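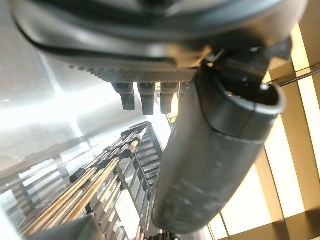

The Tillcombe Plan Cabinet is a steel unit for the flat storage of maps, site drawings, and other large sheets. It was bought by this library's Local Records Department to replace rolled storage for part of the map collection, and it has been in daily use since December. Rolled storage is cheap and takes up little floor space, and many public collections will continue to depend on it. Its main weakness is access. A large tube in front often hides a smaller one behind it, and on a deep shelf the same problem is repeated in every row. Staff must move several tubes to read one label, and each sheet must then be unrolled, weighted, and rolled again after use.

The cabinet reviewed is the five-drawer model, 54 inches wide, supplied by Grondotard with a closed base and a locking bar. The price included delivery to the ground floor only. Departments on upper floors should ask for a separate quotation before placing an order and should measure their elevator doors. The unit comes in two sections, and the lower section is by far the heavier. Four people were needed to set it in place.

Assembly instructions are printed in small type on a single folded sheet. They are accurate, but the step for leveling the base appears after the step for joining the two sections, and it should be carried out first. Once the base was level, the sections met cleanly and the drawers ran without catching.
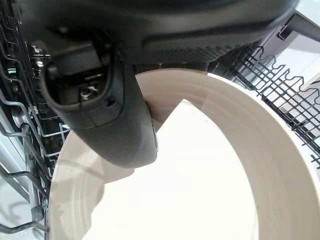

Each drawer is rated for a load of 25 pounds. This is adequate for paper and tracing film. It is not adequate for mounted sheets, and the Department's linen-backed parish maps reached the limit well before the drawer was full. The lower two drawers are built the same way as the upper three, and the maker offers no heavier option. The Department regards this as the most serious limit of the product.

A total of 161 sheets were transferred during the first stage of the project. Sheets that had been rolled for many years were rested under blotter and board before they were placed in folders, and they have remained acceptably flat. The hinged flap at the front of each drawer holds down the leading edge, and the fixed hood at the rear keeps sheets from riding up and over the back. Both features work as intended. The flap does need to be lifted with one hand while a folder is drawn out with the other, and staff working alone found this awkward with the largest sizes.

The label holders are shallow. Standard card slips out when a drawer is closed firmly, and the Department now uses a thicker card cut in house.

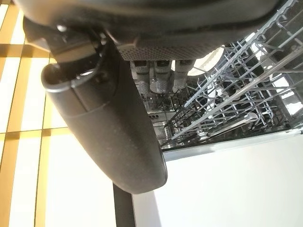
Retrieval times have improved. A reader's request for a single sheet is now normally met in a few minutes, and damage to edges, once a common entry in the condition log, has become rare. The finish has held up well, apart from slight wear on the handles of the top drawer. The locking bar is stiff and should be checked by hand after it is turned.

The Clirkuvov cabinet was also considered. It has deeper drawers and a better label holder, but it has no rear hood and could not be stacked under the Department's ceiling.

The Tillcombe cabinet is recommended for unmounted sheets in regular demand. It is not recommended for mounted or framed material. Libraries with a large number of seldom-used rolls may reasonably leave them in tubes, provided that the labels face outward and the shelves are only one row deep.

Local Records Department
25 Aug 2025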